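Supporting Roles in Three Comedies by Parisi
Film Studies project report, Sandro Marino
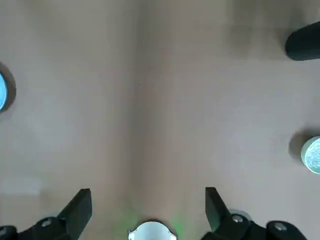 Figure 1. Tabletop with round objects near the left and right borders.

I looked at how much screen time goes to the supporting cast in Grorov, Ilix and Kostus. I timed each scene by hand, twice where the cuts were fast. Grorov runs for 95 minutes and the lead is on screen for 71 of them. In Kostus the lead gets only 54, and the neighbour has the best scenes – mostly in the kitchen. Ilix was harder to time as six of its scenes have voices off screen. I left those out of the totals.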